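Reading Desk Community > Crime and Mystery > Audio Editions

Audiobook tracks do not match the printed chapters (Omura series, fourth book)

Posted by marginwidth, July 2018

I listen to the fourth Omura novel in the car and continue in the hardback at home. Both are the Pravmont edition. The audio is the download version, played in Fumura on a phone. The track number and the chapter number disagree for part of the book, and I can't tell whether my copy is faulty, abridged, or just cut up differently.
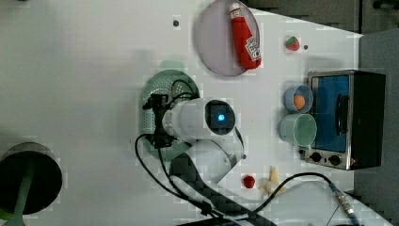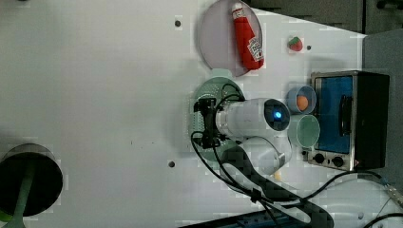
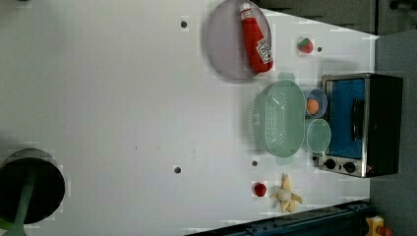 Details of the two editions

Hardback: 287 pages, prologue plus 36 chapters, no epilogue. The copyright page says first edition and gives no sign of revised text.

Audio: 567 minutes in total, 36 tracks, marked "unabridged" on the product page. Fumura labels the tracks by number only. There are no titles.

What I have checked so far:

Track 1 has the credits and then the prologue.
Track 2 is chapter 1. Track 3 is chapter 2. This offset of one continues for as far as I have compared, up to chapter 12.
Track 36, the last one, is chapter 36. I skipped ahead, played the opening sentence, and stopped before it gave anything away.

So the offset disappears between chapter 12 and the end. Either a chapter is missing or two have been put together. I would prefer not to go through the second half looking for the place, as this is the book where the ferry case is resolved and I don't want to see the solution early.

I would like to know three things. Is any text missing from the audio? Where does the numbering change? And is there a way to go from a page in the hardback to a position in the audio without guessing? I have deleted the download and fetched it again with no change. The file is just over 500 MB both times.

Please no plot details past chapter 12.

foldedquire

Nothing is missing. I have the same download and the same hardback and have compared every chapter opening.

The change is in the middle of the book. Chapters 17 and 18 are both in track 18. Chapter 17 is a very short one (a page and a half in print) and the narrator reads straight on into 18 after a pause and the words "chapter eighteen." Whoever set the track markers missed that break. The full list is:

Prologue: track 1, after the credits
Chapters 1 to 16: add one to the chapter number
Chapter 17: track 18, from the start
Chapter 18: track 18, second part
Chapters 19 to 36: track number and chapter number are the same

If you stop reading at the end of chapter 17 and want to resume in the audio, start track 18 and move forward until you hear the chapter announcement. The narrator announces every chapter by number, so you can use that as a check anywhere in the book. It is more reliable than the display.

For the page question, divide the running time by the page count. 567 minutes over 287 pages is just under two minutes per page. This is an average for the whole book. Dialogue pages have less text on them and go faster, and the pages with the inquest transcript are set in smaller type and take longer. I would not use the average across the whole length of the book. Use it inside a chapter only:

1. Find the first page of the chapter you are in.
2. Subtract that from your current page.
3. Multiply by two to get minutes.
4. Go to the matching track and move forward by that amount.
5. Go back one minute and listen.

I land within a page of the right place most of the time. In track 18 you have to count from the announcement of chapter 18, not from the start of the track.

The one difference in text I found is at the front. The hardback has an epigraph before the prologue and the audio leaves it out. It has no bearing on the case. The map of the harbor is also absent, for obvious reasons, and the download doesn't come with a PDF of it. You will want the hardback near you for the chapters that depend on the map.

tallcopy

I don't own this one but with the second book I had the same kind of trouble and it was an abridged version sold under the wrong label. Check that yours is really unabridged. You can usually tell by the length. Also the earlier narrator was better, he did the sergeant's voice with less effort.

If the markers bother you, borrow the CDs from a library. The library in Joseph has them. The discs are split into short tracks so it is easier to find your place again, but they don't follow the chapters at all.

spineout

Adding some detail to foldedquire's list, which agrees with my copy.

On length: just under two minutes per page is consistent with a full reading of this layout. Pravmont uses the same page size and type for the whole series, and my copies of the third and fifth books come out close to the same rate. An abridgment would show up as a clearly lower figure. This check only works when you compare hardback with hardback. The paperbacks are reset and have more text on each page.

On the markers: the player is not at fault. Fumura reads the chapter marks stored in the file and numbers them in order. It doesn't detect chapters by itself, so downloading again will always give the same result. What you can do is set a bookmark:

Open track 18.
Move forward to the announcement of chapter 18.
Hold down the play button until the bookmark box opens.
Name the bookmark "18" and save.

Bookmarks are kept with the book entry. If you delete the book from the phone they go too, unless you export them first. The export option is in the book's own menu and not in the general settings.

I reported the missing marker to Pravmont in April. The reply was that it would be passed to production. The file I downloaded last week is still the old one.

marginwidth

Confirmed on my copy. Track 18 starts with chapter 17, and the next announcement comes a few minutes in. Bookmark set.

I tried the page method from the middle of chapter 9 and was half a page early, which is close enough. I'll mark this as solved and leave it open in case the file is corrected and the numbering shifts.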